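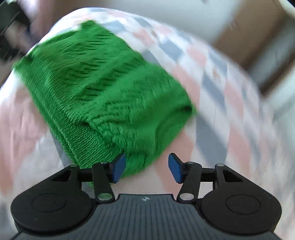 Folding and storing thick, fuzzy knits

Shaggy knits and looped-pile cloths are harder to fold than sheets or T-shirts. They slide, they spring back open, and they take up twice the shelf you planned for. The tips below work for knitted throws, heavy scarves, bath mats with a soft back, and any other cloth with a lot of yarn standing up off the surface.

Fold on the bed

A kitchen table is fine for shirts, but a smooth top lets a heavy knit slip off the side as soon as half of it is hanging down. Use a made bed. A cotton quilt has enough grip to hold the bottom layer still while you bring the top layer over. Pull the quilt flat first. Any ridge under the knit will show up as a lump in the fold.

If the quilt is patchwork or has straight rows in its pattern, line up one edge of the knit with a row and use it as a guide. A fuzzy edge is hard to see against itself, and a printed line helps.

Shake before you fold

Take the cloth outside or hold it over the tub. Shake it from one short side, turn it, and shake it from the other. Crumbs and hair sit deep between the loops and will stay there through a whole season in a closet.

Do not brush a looped pile with a stiff brush. A brush catches the loops and pulls them long. If you find a long loop, work it back from the wrong side with a blunt needle or a crochet hook. Never cut it. A cut loop can start a run in some knits.

Find the flat edge

Many thick knits have a ribbed or plainer band along one edge. Start there. The ribbing lies flatter than the rest and gives you a straight line to fold from. Keep it on the outside of the finished bundle, facing you on the shelf, and the stack will look neater and be easier to pull from.

The fold

1. Lay the cloth out with the pile side down.

2. Bring the two long sides in to meet at the middle. Leave a gap the width of a finger so the bundle can bend there.

3. Fold one half over the other to make a long strip.

4. Press the strip with your forearms, starting at the closed end and moving toward the open end. Air comes out of a fuzzy knit slowly. Press, wait a few seconds, and press again.

5. Fold the strip in thirds. For a very thick piece, fold in half and stop. A third layer will only make it pop open.

6. Turn the bundle over so the open edges are underneath.

A throw 42 inches wide folds down to fit a standard closet shelf this way. Wider ones may need one more fold lengthwise before step 5.

Rolling

Roll if you are storing in a basket or a deep drawer. Start from step 3 and roll from the plain end. Tie with a strip of old cotton sheet. Rubber bands leave a dent in the pile and dry out and stick to the yarn over a long summer. Fadwa Bouzid wrote in to say she uses the legs of worn-out tights, which stretch and don't mark anything.

Washing first

Wash before long storage, even if the piece looks clean. Body oil and food draw moths.

- Check the label. If there is none, use cold water and the gentle cycle.
- Wash bright colors alone the first time. Strong greens, reds and blues can bleed.
- Use half the soap you would use for towels. Thick pile holds suds.
- Run a second spin with no water.
- Dry flat on a rack or over two rails. Hanging a heavy wet knit from one line stretches it.
- Turn it over after 6 hours.

It has to be fully dry before it goes away. Push your hand into the middle of the fold and hold it there. If it feels cool, give it another night.

Where to keep it

Closet shelf, cedar chest or a cotton bag. Plastic bins are fine in a dry house if the knit is dry too. Vacuum bags save space, but the pile comes out crushed, and some of it never fully stands up again. If you have to use one, let only part of the air out - enough to close the closet door.

Put the heaviest piece at the bottom. Two thick knits to a stack is plenty.

Bringing a flat pile back

Drape the cloth over a shower rail while someone takes a hot shower, then shake it and leave it on the bed for an afternoon. For a stubborn crease, hold a steam iron an inch above the cloth and let the steam do the work. Don't touch the iron to the yarn, especially acrylic, which goes shiny and stays that way.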